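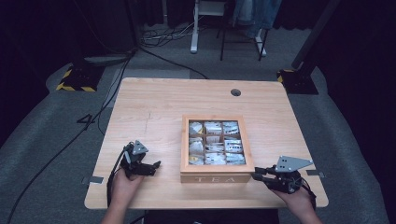 A wooden tea box with a glass window in the lid and nine compartments.

The Arell was a three-masted cargo ship that carried tea, sugar and dried fruit to the harbor town of Sodport in the last years of sail. She is remembered mainly for her stranding on the Nimska bank, and for the long quarrel about the cargo that came after it.

Construction and early service

The Arell was built of oak and pine at the Lozano yard, on the north side of Sodport harbor. She was a small ship for her trade, with a crew of 28 when all places were filled, which was not often the case. The yard book describes her as "slow to turn, but dry below", and this second quality made her popular with the tea merchants of the town. In her first years she sailed only along the coast. Later she was sent on longer voyages, and one of these lasted 16 months because the ship had to wait for a new foremast.

Stranding

On her last voyage the Arell was carrying around 2000 chests of tea. She came near the coast in July, in thick fog, and ran onto the Nimska bank at low water. The crew first tried to pull her off with the anchor, but the cable broke. Two boats were then lowered and all the men reached the shore before night. The ship stayed upright on the sand for several weeks, and it was possible to walk to her when the tide was out.

People of the nearby villages took a part of the cargo during this time. The owners asked for it back, but the villagers answered that they had saved the tea from the sea and should be paid for the work. The court in Sodport gave them a reward for 1000 chests, to be divided among the families. Many chests were never found. The hull broke up in the autumn storms, and its timber was used for barns and fences.

In local memory

A song about the stranding is still known in Sodport, in two versions. The older one tells the story from the side of the crew, and the ship is called "the Arrel" in it, probably by mistake of the printer. The younger one is a drinking song with little connection to the facts.

The ship's bell hangs in the harbor office. An anchor in front of the old Lozano yard is also said to come from the Arell, but it seems too large for a ship of her size and may belong to a later vessel.

See also: Nimska bank; Sodport harbor; Lozano yard

This page was last edited on May 15, 2024.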